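Coffee on my mother's tablecloth

My grandmother embroidered this tablecloth in 1943, in Irton, and for many years it came out only at Easter. Last March I decided that a cloth in a drawer is no use to anybody, so now we eat on it when family comes. Of course on the first Saturday my uncle put down his cup too quickly.

I have learned to be calm with stains. First I lay a clean towel under the cloth, then I press from above with another one – press, never rub. For coffee I use cool water and a little washing-up liquid, and I wait. My grandmother used to wait a whole night, with the cloth in the bath.

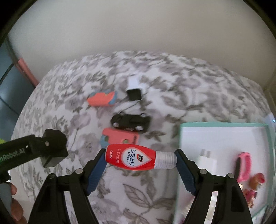
Agata Martinelli wrote to me that she would never wait a night with old linen, and that six hours in the water is enough, because the coloured threads can begin to run. She is probably right about the red ones. I tried them with a wet cotton bud and the cotton became a little pink, so now I keep the water away from the corners.

The ironing I still do in the old way, on the wrong side, while the cloth is a bit damp. It takes me 50 minutes if the radio is good. One small brown shadow stayed near the middle, and I put the bread basket on it. My uncle has asked for a smaller cup.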